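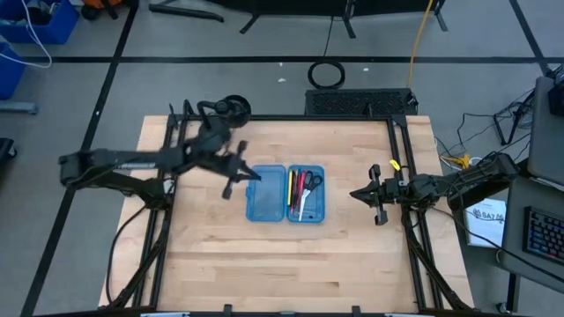
Clolus After-School Rooms
Desk and Supplies Checklist, with comments
Site: Atbridge
Date: 10 Nov 2025

Comments are typed up as written on the clipboard. Items marked "again" were also raised in March.

1. TABLES

1.1 Tops free of splinters and raised edges
Pass. The wood strips are holding up well, which is more than can be said for the last set.

1.2 Tops clean
Pass, with glue. The glue is now old enough to count as a finish.

1.3 Tables do not rock
Fail, again. The one by the window rocks. The folded card under its leg has been replaced with a newer folded card. Please order the foot.

2. PENCIL CASES

2.1 Case opens flat and stays open
Pass for the blue see-through case. Lid lies down beside the tray as it should, and the whole thing can be checked at a glance. The cloth pouches from Irine can't be checked at all without putting a hand in, and I would like it noted that I put a hand in.

2.2 Lid side empty
Pass for the blue case. Nothing goes in the lid. Anything left there ends up on the floor when the case is shut, usually during quiet reading.

2.3 Contents match the card
Blue case: yellow pencil, black pen, red pen, white pen, scissors. All present. The card also asks for an eraser. The card has asked for an eraser for 2 years. Either buy erasers or change the card.

2.4 Hinges and corners not cracked
Pass for the blue case. Two of the older ones in the cupboard have corners you could open a letter with. Thrown out.

3. SCISSORS

3.1 Stored with blades down
Pass for the blue case. Black handles at the top corner of the tray, blades pointing down, so a child reaching in meets the handles first.

3.2 Blades tight at the screw
Fail on 5 pairs from the Adjei box. They chew paper and will not cut it. Safe, I suppose, in the way a spoon is safe.

3.3 Scissors counted in and out
Pass. 25 out, 25 back. I counted again in case it was a mistake.

4. PENS AND PENCILS

4.1 Caps fit and are a size suitable for the age group
Pass, on the pens that still have them. The loose caps jar is full – where the matching pens went is outside the scope of this form.

4.2 Pencils sharpened, no splits
Pass. We have 300 spares, all ordered by someone who misread "box" as "boxes."

5. ACTIONS

Table foot: order, and fit it this time.
Adjei scissors: remove from use.
Card for the pencil cases: see 2.3.
Glue: scrape before the next check, or add it to the inventory.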